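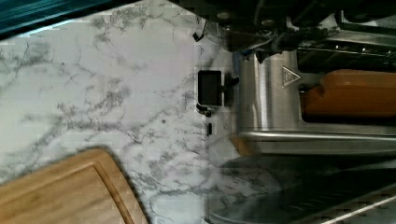
I have been working on the kitchen counter since November, a little at a time, mostly in the evening after the dishes are done. The counter is the only long stretch of work surface we have, and it was never clear enough to use. I would push things back to chop an onion, then push them back again to make a sandwich. I finally decided to figure out what should live there and what shouldn't.

Some background first. We moved into this place in Rerilley with a lot of kitchen stuff and not a lot of kitchen. The counter is white with gray veins, a marble pattern, and it shows crumbs less than I expected but shows coffee more. The backsplash is small square tile in teal and blue and gray-green. I didn't pick either one. I liked the tile right away and it took me a while to like the counter.

My first step was taking everything off and putting it on the dining table. I did count, because I wanted to know how bad it was. There were 38 things. That includes a stack of mail, two chargers, and a jar of rubber bands, but most of it was kitchen stuff that had drifted out of the cabinets and stayed out.

Then I only put things back when I needed them. It took a couple of weeks. If I had to go to the table to get something more than once in a few days, it earned a spot. The rest went into a cabinet or the donation box. The stand mixer did not come back. Neither did the knife block, and the knives are in a drawer now with a cheap insert I got from Vidal, the housewares store by the post office.

The cutting board is the thing that stayed out without any argument. It's bamboo, with a juice groove around the edge, and it's big enough for a whole chicken if you're careful. I used to store it upright behind the toaster, and I would skip getting it out and cut things on a plate. Leaving it flat in the middle of the counter fixed that. I wipe it down after every meal and oil it when it starts to look dry. I use a board oil called Lunia, but plain mineral oil from the drugstore works the same as far as I can tell.

The groove does need a little attention. Tomato seeds sit in it and dry there. An old toothbrush gets them out.

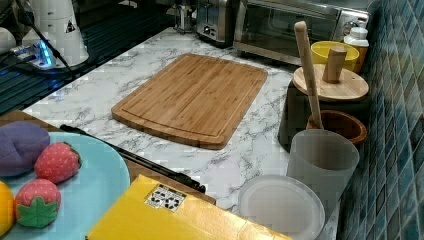
The toaster and the toaster oven both stayed, at the back. I know that's two appliances that make toast. I tried going without the toaster for six days and everybody complained that breakfast was slow. The toaster oven handles most of our dinners for at least half the year, when I don't want to heat up the big oven, so it wasn't going anywhere either. They sit against the back and I pull the toaster forward when I need to dump the crumb tray.

The right side by the wall is for the small things. The yellow bowl lives there, and so does the dark container with the wood lid. I like that lid because the knob is big enough to grab when my hands are messy. The pestle and the little brown bowl ended up over there too. The pestle is much too long for a drawer, which I know from trying every drawer. It leans. I use it for garlic and for peppercorns, and I'd rather see it than dig for it.

I thought about a tray to hold that whole corner together. Cindameo makes one I liked, but it was wider than the space I had, and I didn't want to give up any more room next to the board. For now the small things just stand close together, and I move them all forward when I wipe down the tile.

Plates and cups are the part I haven't solved. They come out of the cabinet, get used, and land at the front of the counter on the right, every time. The dishwasher is on the other side of the kitchen and I think that's the whole reason. I've tried a bin and I've tried asking. The bin filled up and got in the way of the board.

Other changes, in case they help anyone with a similar setup:

The mail goes in a basket by the front door now.

Oils and vinegars moved to the cabinet next to the stove. It's a reach, but the bottles were leaving rings.

I wipe the counter with dish soap and water and dry it with a towel. The spray cleaner I had before left streaks that showed up in the morning light.

The coffee maker is on its own cart. I'll write about the cart separately, because the first one I bought wobbled and I had to send it back.

Next up is the cabinet under the sink, which I have been putting off. Something in there leaked at some point and the shelf paper is stuck down hard.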